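主题：Re: [野保讨论] Tratari 放归水鹿的事，请大家理性支持
日期：2019-03-19

各位好，

长信，先道歉。前面那封转了好几个人才到我这里，到的时候引用符号已经叠成了一堵墙，我把它削到一层，内容没有动，错别字也保留了。原信如下：

> 各位列友：
>
> 最近看到群里对 Tratari 野生动物园放归水鹿一事冷嘲热讽，心里很不是滋味。我说几句公道话。
>
> 第一，人家企业自己掏钱，把园子里养大的七头水鹿送回 Rosomard 保护区，没有花国家一分钱。这样的企业不支持，难道支持那些天天卖野味的？
>
> 第二，有人说没做论证，这是不实之词。Rallis 公司出了可行性报告，我本人看过摘要，写得很专业，有图有表。
>
> 第三，有人说水鹿会下山吃庄稼。我在城里生活多年，但小时候也在农村待过，鹿是很怕人的动物，听见狗叫就跑了，哪有那么多庄稼给它吃。
>
> 第四，征求意见的时候收到2172条意见，绝大多数都是支持的。民意如此，少数人就不要唱反调了。
>
> 第五，大自然自有它的平衡。放进去了，它自己会找到位置的。人管得越多越坏事。
>
> 五月就要放归了，希望大家多转发多点赞，少泼冷水。以上仅代表个人观点，不喜勿喷。

不喜，但是不喷。我一条一条回。

先交代立场，免得后面有人来考证。我不反对放归，也不反对水鹿，跟 Tratari 没有过节，他们园子我买票进去过两回，烤肠不错。我在 Gu 河下游住，平时做的是两栖类的样线，鹿的事情我算半个外行，所以凡是涉及鹿的地方我都请教过懂的人，写错了算我的。

一、关于“企业自己掏钱”

钱是谁出的，跟这件事做得对不对，是两个问题。我自己掏钱在你家客厅放一头水鹿，你大概也不会因为没花国家的钱就觉得感动。

况且“没花一分钱”这个说法经不起细看。鹿是企业出的，运输是企业出的，放归当天的横幅、音响、矿泉水，我相信也是企业出的。放完以后呢？保护区的巡护路线要不要改，要改。红外相机要不要加，要加。鹿要是跑到区外受了伤，谁去抬？还是保护站那几个人去抬，抬的是他们的腰。村里庄稼要是被吃了，走的是县里的野生动物致害补偿，那个钱可是实打实的公款，而且据我所知，上一年的还有人没领到，材料退回去补了又补，说照片里看不清是哪种动物啃的。农民种地之外还得学会微距摄影。

我在公示材料里找后续监测的经费，找到一句“由相关各方协商解决”。写过项目书的都知道这句话什么意思，就是没有。放归这件事，前面那一天最便宜，后面几年最贵，公示里把前面那一天写了好几页，连嘉宾站位都有，后面几年给了一句话。

如果企业真心想做，我有个很俗气的建议：少请一个主持人，多买几个项圈。

二、关于 Rallis 的报告

原信说看过摘要，写得很专业。我看的是全文，向保护区管理处申请来的，过程不算难，填表，等，再填表。现在我可以负责任地说，摘要确实是全文里写得最好的部分。

报告里对栖息地适宜性的评价，用的是植被图。植被图本身没什么问题，问题在于图上把 Gu 河两岸那一大片都标成了“常绿阔叶林”，而那一片里有相当一块是人工桉树。我每年春天从那里头穿过去找蛙，林下干净得像刚扫过，找蛙的人在里面可以走得很快，因为没什么可看的。水鹿要是能靠吃桉树叶过日子，那它该改名叫考拉。

我不知道写报告的人有没有去过现场。报告附录里列了踏查日期，但没有轨迹，没有样方照片，没有样方表。列了一份哺乳动物名录，我对着读了两遍，发现里头有一种本地从来没有过记录的东西，又少了两种谁家后山都有的东西。名录的排版格式和另一个省某份报告的附录一模一样，连脚注里那个多出来的逗号都在。我不说这是抄的，逗号也可能自己会迁徙。

再说种源。这是我请教人以后觉得最要紧的一条，偏偏报告里只有一段，写着“种源清楚，遗传背景优良”。怎么清楚的？附一张谱系也好，附一份检测也好，都没有。Tratari 园里的水鹿，早年是从别的园子调来的，那家又是从更早的一家调来的，来回换过几轮，园方自己的科普牌上写的产地跟公示材料写的产地就不是同一个地方。圈养动物在几家园子之间倒来倒去是常事，没有谁做错什么，可是你要把它放回野外，和可能还剩下的本地个体混在一起，就得先知道它是谁。放出去容易，基因可不接受退货。

还有一个“可能还剩下的本地个体”。报告说保护区内水鹿“已多年未见，可视为功能性灭绝”。依据是访谈。访谈了谁没有写。我认识的一位护林员前年冬天在北坡水源地边上看到过一串蹄印，尺寸明显比麂子大，拍了照，用的是自己的鞋做比例尺，鞋码他在照片背面写了。这当然不够下结论，谁也没说够。可它至少够让人在放归之前先花一个季度把相机布下去看看。要是真有几头野生的躲在里头，那这件事的性质就全变了，从“恢复”变成了“往别人家里塞亲戚”。

三、关于检疫

原信没有提这一条，大概摘要里没有，我补上。

园养的鹿和园养的羊、牛，常常只隔一道栏杆，饲养员穿同一双靴子从这头走到那头。结核、副结核、布病、各种寄生虫，该查什么，兽医比我清楚。报告里写“经检查，七头水鹿健康状况良好”。检查了什么项目，什么时候查的，谁查的，有没有隔离期，一个字没有。公示材料的附件里倒是有一张检疫合格证的扫描件，我放大看了，是运输用的。运输用的证明管的是这批动物能上车，下了车能不能进保护区，它管不着。

保护区里不只有鹿。坡上有麂子，有鬣羚，山脚几个寨子冬天还把牛赶上去放。牛和野生动物喝同一处水。这里头任何一环出了问题，最后挨骂的一定是“野生动物携带病毒”，然后就有人来信问，能不能把山上的都清一清。这种信我在本列表上见过不止一回，翻旧档案就能翻到，语气跟今天这封一样诚恳。

四、关于“听见狗叫就跑了”

我很羡慕原信作者小时候待过的那个农村，那里的鹿读过书。

野生的水鹿确实怕人，白天见它一面不容易。可要放的这七头是园子里养大的，每天下午有游客拿胡萝卜喂，胡萝卜就在门口卖，一小把一小把装好的。这些鹿从小学到的知识是：两条腿的东西走过来，等于开饭。至于狗，Tratari 的游客中心里就养着狗，和鹿隔着栅栏打了好几年照面，早就是街坊了。

放归点我去看过。公示材料上写的是“位于保护区腹地”，我拿手机地图量了一下，离最近的寨子500米。也可能各人对腹地的理解不同，有的人肚子长得靠边。那个寨子种玉米，种红薯，坡地上还有一片新栽的果苗。五月是什么时候？玉米苗正嫩。把一群吃惯了胡萝卜的大型食草动物，在玉米苗正嫩的时候，放在玉米地边上，然后请大家相信它们会转身走向深山。

我去寨子里问过几家，有没有人来跟他们谈过。一家说有人来量过路，问大巴能不能开上来。一家说听说要来电视台。有一位大娘问我鹿茸归谁。就没有人来谈过庄稼怎么办、晚上听到动静该找谁、夹子和电网要不要先清一遍。说到夹子，保护站去年在那条沟里收过好些套子，钢丝的，专门下给野猪的，水鹿踩上去一样断腿。这条沟在放归点下方，走过去也就一支烟的工夫。

我并没有觉得寨子里的人是坏人。野猪把人家一季的红薯拱了，下个套子，换我我也想下。可放归方案里如果没有这群人的位置，那他们就只好自己去找自己的位置，多半就是半夜拿着手电和铁锹站在地头。

五、关于“绝大多数都是支持的”

2172条意见，这个数字我看了也吓一跳。我们这个列表发起过那么多次征求意见，收到最多的一次还包括三封自动回复。

后来我去看了原始页面，明白了。所谓意见，是 Tratari 公众号上的一个按钮，点一下叫“为小鹿加油”，点完送一张门票抵用券。没有第二个按钮。想反对的人只能选择不点，而不点是不计入统计的。按这个办法，我可以收集到任何一件事的绝大多数支持，包括拆掉 Tratari。

法定的那一份征求意见是另一回事，挂在管理处网站里很深的一个栏目下面，标题叫“关于有关事项的公示”，正文是一个需要下载的压缩包，解压出来文件名是乱码。这一份收到多少意见，公示结束以后没有公布。我自己是寄过的，打印稿，挂号，回执还在。我知道本列表至少还有几位也寄过。如果寄过的各位方便，请私信告诉我一声有没有收到答复，我这边是没有。

我也不想把点了按钮的人说成不懂事。大家喜欢鹿，愿意看到鹿回到山里，这是很好的心愿，要是能把这些人里的一小部分拉来看看相机数据，帮着认认照片，那比抵用券有用得多。可是心愿和意见得分开算账。公示要听的是“这样做行不行，哪里不行”，按钮收到的是“小鹿好可爱”。我也觉得可爱。

六、关于“大自然自有它的平衡”

这句话我在各种场合都听过，有人用它来反对建保护区，有人用它来支持放生巴西龟，现在用来支持放水鹿。万金油都没有它用途广。

大自然当然有办法处理放错的动物。办法很简单，就是让它死掉，或者让别的东西死掉，然后过很多年，看上去又挺平衡的。Gu 河里的福寿螺就找到了自己的位置，它的位置是整条河。当年放的时候也有人说，放进去它自己会适应的，事实证明此人是对的。

圈养个体直接放出去，我请教的那位朋友讲得很直白，头一个月最难过。不会找盐，不会找水，不知道哪片林子晚上能睡，不知道听见什么要跑。所以正经做的地方都要先建一个过渡围栏，在现地圈一块大的，让它们在里头住上一阵，慢慢减料，慢慢不见人，再开门让它自己走。叫“软释放”，听起来像洗衣液的卖点，做起来很枯燥，没有剪彩，门开了鹿可能好几天都不出来，嘉宾等不起。

Tratari 的方案是当天上午运到，当天上午开笼，十点十八分，时辰是选过的。

也有人私下跟我讲，说你们这些人就是洁癖，什么都要论证，论证完动物都绝了。这个批评我认一半。我们这个圈子确实有开会开到物种灭绝的前科。可那是针对急救的情形说的，一种动物只剩一口气，等不得。园子里这七头水鹿一口气长得很，吃得比我好，等到明年一点问题没有。等不及的是宣传档期。

七、那我们能做什么

冷水泼完了，说点能办的。下面是我和几位列友邮件里来回商量的，还粗糙，欢迎改。

1. 给管理处写一封联名的建议函，请求把五月的放归推迟，先做一个完整旱季加雨季的红外相机本底调查。函的草稿我写了，控制在2页以内，太长了没人看，这一点我写这封信的时候没有做到。语气客气，一个感叹号都没有。想看草稿的私信我，不要回全列表，上次有人回全列表附了二十兆的附件，半个列表的邮箱都满了。

2. 请 Rallis 公开样方原始数据和访谈记录。保护区的事，用的是保护区的名义，没有什么商业秘密可言。如果原始数据里有桉树林的样方，我当场道歉，并请写报告的人吃饭。

3. 种源检测。做遗传的列友说粪便样品就可以，不必惊动鹿，费用跟那天的音响差不多。Tratari 方面若肯配合取样，我们负责找实验室，结果给园方一份，给管理处一份，公开不公开由两家商量，但得先有结果。

4. 清套。这个和放不放鹿没有关系，本来就该做。保护站的人手不够，他们同意我们派人跟着走，条件是听指挥，不许穿鲜艳衣服，不许发定位。去过的都知道那条沟有多难走，鞋请自己想办法。带钳子，普通的老虎钳剪不动那种钢丝，要断线钳。水自己背。没有补贴，中午管一顿，是面。

5. 相机架设的事。上次培训讲义的附件有人反映打不开，我重新贴了一遍。
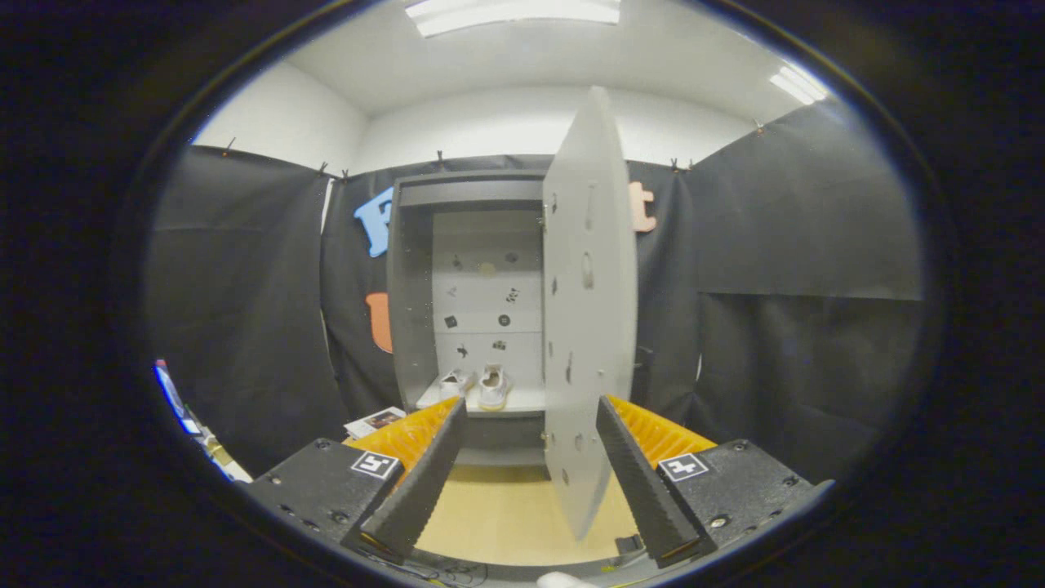 6. 寨子那边。我打算下个月再去一趟，带上县里补偿申请的表格，帮着把之前退回来的几份重新填一遍。会填表的来两个人就够了，多了吓着人家。去之前请先把补偿办法读一遍，不要现场查手机。当地话听不懂没关系，我也只听得懂一半，吵架的那一半。

7. 媒体。有列友提议找记者。我的意见是缓一缓，先等管理处的答复。一上新闻，两边就都下不来台，到时候鹿照放，保护站的人夹在中间挨训。这一条有不同意见很正常，可以吵，请在本主题下吵，不要另开新主题，归档的时候找不到。

八、几个零碎问题的答复

有人问水鹿在保护名录上是几级，放归是不是必须省里批。是国家二级，放归确实要走审批手续，而且公示材料里附了一份批复。批复我看了，批的是“开展放归可行性研究”，研究两个字在第二行末尾，换行换得比较隐蔽。拿研究的批复去办放归，相当于拿着体检通知单去领结婚证。这一点我在寄给管理处的意见里写了，联名函里也会再写一次。

有人问如果最后还是放了怎么办。那就跟着做监测，能做多少做多少。鹿没有错，放出来了就是山里的鹿。到时候我们手里要是已经有了一季相机数据，多少还能知道它们去了哪里。所以不管联名函有没有用，相机都得先布。北坡水源地那个点优先，护林员那串蹄印就在那里，我想看看他的鞋。

有人问能不能给七头鹿都戴项圈。能，Tratari 的方案里也提到“条件允许时佩戴”。请教过的意见是，成体可以，没长成的不要戴死扣的，脖子还要长。方案里没有写年龄结构，只写了“体态优美”。

还有人问我是不是收了别的动物园的钱。没有，如果有哪家愿意给，请直接给保护站买断线钳，型号我可以提供。

最后回原信作者一句。您说少数人不要唱反调，我理解，您是真想看到鹿回去，我也是。下次去沟里清套，您要是有空，欢迎一起来，名额给您留着。您提到小时候在农村待过，那走山路应该比我强。

草稿的意见请在月底之前给我，过了我就当各位同意了（用的是 Tratari 的统计口径）。

样线季节快到了，晚上多半在沟里，回信会慢。急事打保护站的座机，白天有人接，响久一点。

一个在 Gu 河下游数蛙的列友

--
您收到此邮件是因为您订阅了“野保讨论”邮件列表。
退订请发空邮件，主题写“退订”，不要在列表里喊。
附件请压缩后再发，谢谢。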